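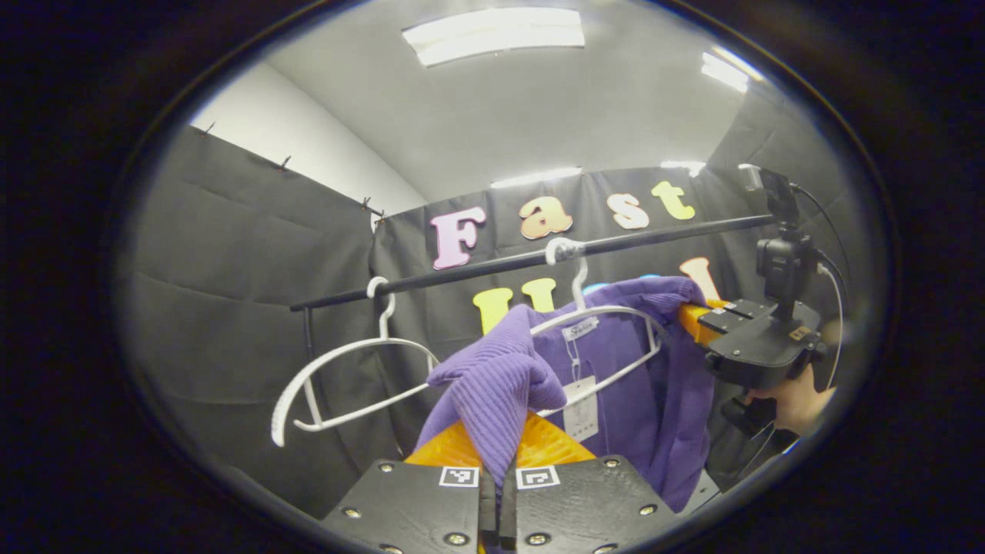
Ticket 3336 - Left jaw reports closed when it isn't
Project: Drelari (garment handling, hand-held grippers)
Raised with: Tonangate support
Status: Reopened
Priority: Normal (we asked for High)

Opened Nov 6, 2022

Summary

The left gripper tells the recorder that its jaws are shut while there is still a visible gap between the fingers. It does this with knitwear on a hanger. It does not do it with a bare hanger, or not so far. The right gripper, same model, same firmware, same task, behaves itself.

What we were doing

Hanging and unhanging jumpers on the rail, one gripper in each hand. Left takes hold of the sleeve or the folded edge, right steadies the shoulder, then the hanger goes on or comes off the bar. Jaw opening is worked out from the two markers on the jaw plates, as supplied. We have not moved the markers. I mention this now because it will be the first question.

What we expected

Opening value falls as the jaws close on the fabric and stops at the thickness of the fabric.

What we got

Opening value falls, sticks for a moment, then drops straight to zero with a thick fold of knit still in the fingers. It stays at zero until the jaws are opened wide, at which point it jumps back to a sensible number. 111 recordings from the last batch have this in them. A model trained on those will learn that a jumper has no thickness, and the arm it runs on will squeeze accordingly.

Steps to reproduce

1. Start the recorder, both grippers, default settings.
2. Run the jaw calibration as in the manual. It passes.
3. Pinch a rib-knit sleeve, bunched, so that it stands up over the pad.
4. Hold for a few seconds and let the sleeve droop to one side.
5. Look at the opening value for the left gripper.

Log

Reply from Tonangate support
Thank you for the detailed report. This is usually caused by the markers being dirty or lifted at a corner. Please clean both markers with a dry cloth, recalibrate and try again.

Our reply
Cleaned. Recalibrated. Calibration passes, as it did before. Same fault on the first sleeve. No corner is lifted on either marker. Please don't close this on the strength of a cloth.

Reply from Tonangate support
We would suggest checking the lighting. Reflections from overhead lights can stop a marker being read.

Our reply
The ceiling lights are the same for both grippers and only one of them has the fault. We turned off the row nearest the rail anyway and ran the step list again. Same result. We then swapped hands, so the faulty unit was on the right and the good one on the left. The fault went with the unit. I don't see how lighting explains that.

Reply from Tonangate support
Thank you, the swap test is useful. Could you send the raw marker readings as well as the opening value? We have passed this to Lungu, who maintain the tracking part of the software.

Our reply
Attached, both units, 600 frames each, same jumper, same sleeve. In the bad one the left marker drops out while the right marker is still being read. The software then appears to fill in the missing one by putting it on top of the one it can see. Distance between them: nothing. Hence zero. I may be wrong about how it is done inside but that is what the numbers look like from here.

Reply from Lungu
When one marker is lost the last good position should be held. We cannot reproduce zero on our side. Which version are you running?

Our reply
The one you told us to install. Version file attached. Also, what did you test with? If it was a foam block, that would be why you can't reproduce it. A block doesn't flop over the pad.

Reply from Lungu
It was a foam block. We will try with fabric.

Reply from Lungu
Reproduced with a wool scarf. There is a fallback that mirrors the visible marker across the centre line if the other is missing for more than 2 frames. If the centre line has been saved wrongly during calibration, the mirrored position can land on the visible marker. We believe your left unit has a wrong centre line. A patch is attached which refuses the fallback in that case and writes a warning instead.

Our reply
Then calibration passed with a wrong centre line, three times, and said so in green. That seems to me a bigger problem than the fallback. Is anyone looking at that?

Patch installed. The zero has gone and we now get the warning. We also get blank opening values for as long as the marker is lost, which on a bunchy sleeve can be most of the grasp. So the data is no longer wrong, there is just less of it.

Reply from Tonangate support
Glad to hear the patch has resolved the issue. We will mark this ticket as solved.

Our reply
Please reopen. I listed two things that are still wrong in the message above yours.

Reply from Tonangate support
Reopened. Apologies.

Where it stands

- Zero reading: fixed by patch, checked on both units with knitwear.
- Calibration accepting a wrong centre line: open, with Lungu. They say the next release, in January. I'll believe it when I have installed it.
- Blank values while the marker is lost: open. Tonangate say this is normal behaviour. The right unit loses its marker far less often on the same sleeves, so I would like to know which of the two is normal.
- Old recordings: marked do-not-use. Wistell asked whether they could be repaired by filling in the gaps afterwards. My view is no. We don't know the true opening for those frames and a made-up curve would look more convincing than the zero did.

Workaround until then

Anyone recording knitwear for Drelari should use a unit that has been checked against a gauge block at two openings, whatever the calibration screen says. Write both readings on the sheet. If the value goes to zero with cloth in the jaws, stop and keep the file. Don't restart the recorder first, as it clears the warning list.

Requested from Tonangate: a replacement left unit, or a written statement of how accurate the calibration check is meant to be. Either will do. Neither received so far.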